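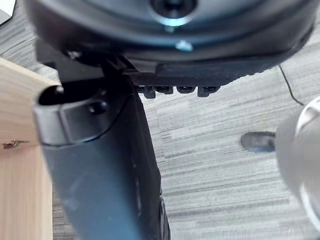
Elin Ruddock
December 19, 2023

Second thread on the play corner at Brituvham. The first was in June and stopped when the money did. We've got the room back until the new year, so I'm carrying on.

---

The wooden blocks are staying unfinished. I had oil down on the list and I've crossed it off. Pale wood, bit of grain, good enough. It'll go grubby at toddler height and I'll sand it when it does.

---

For those asking what wood it is: no idea. It came from the Ó Riain yard as an odd lot with no label. It saws cleanly and it doesn't smell of much.

---

Cut list, as it stands tonight:

- uprights, 792 mm
- short blocks, 100 mm
- angled tops on the ones at the ends
- spacers from whatever is left

The 792 is the height of the windowsill. I measured it in June, wrote it on the wall in pencil, and it's still there.

---

Angled tops are a pain to mark out by hand. I made a card template from a cereal box and drew round it. The first one I cut went the wrong way and is now a doorstop.

---

Floor first though. Swept, mopped, swept again. It's a light floor and sawdust hardly shows on it until you've got dark socks on. I did the mopping in the morning and the cutting after lunch, and next time I'll swap those over.

---

On to the panels. I ordered blue from Clokadero because they had it in stock, and because the old ones were a brown that made the corner look like a waiting room. Smooth face, no pattern. Things wipe off it.

---

Fixing method, since I got this wrong last time:

1. Stand the panel up dry, no screws.
2. Check it with a level on the edge, then again on the face.
3. Clamp a block behind it at each side.
4. Pilot holes, then screws, from the back.
5. Leave the film on the front until the very end.

I skipped number 5 in June and spent an evening with a cloth and polish on one scratch.

---

Screws are 24 mm. The longer ones in the tin come through the face. I've moved them to a different tin and written LONG on the lid.

---

One panel bows slightly in the middle. You can feel it with your palm more than see it. I've put a block behind the bow and it has pulled in. If it creeps out again I'll add another one lower down.

---
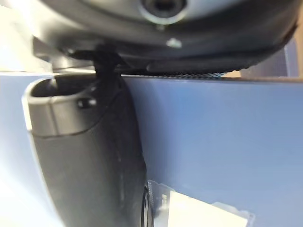
Leonie Berchtold: Is the blue going to be too much once you have several panels side by side? We did a whole corner in one colour at ours and ended up breaking it up with a shelf halfway along.

---

Good point, Leonie. I'd wondered the same. The plan was blue all the way round, but I might leave a gap and let the bare wood show between panels. Did your shelf get used for anything, or was it just there to split up the colour?

---

Leonie says books at first, then coats. I can live with coats.

---

So, change of plan. Bare wood strip between panels, wide enough for hooks later on. It means trimming 2 of them and I've pencilled the line on the backs. Not cutting tonight, the saw is too loud for the flat upstairs after eight.

---

Someone asked about weight limits for the shelf if I do one. I'd say up to ten kilos and no climbing. It's getting screwed to the uprights and not to the panels, so the panels don't carry anything.

---

Storage: the Movlow crates fit under the window with a finger's width to spare. Toy blocks in the left one, dressing up in the other. The lids are in the cupboard. They never get put back on, and little fingers get caught.

---

Still to do:

- trim the panels
- sand the corners on the end blocks
- find the other box of hooks
- film off
- return the long clamp, which isn't ours

---

Also if anyone local has a plane that will take an end grain edge without tearing it, I'd like to borrow it for an afternoon. Mine needs a new blade and the shop is shut till after the holidays.

---

More when the trimming is done.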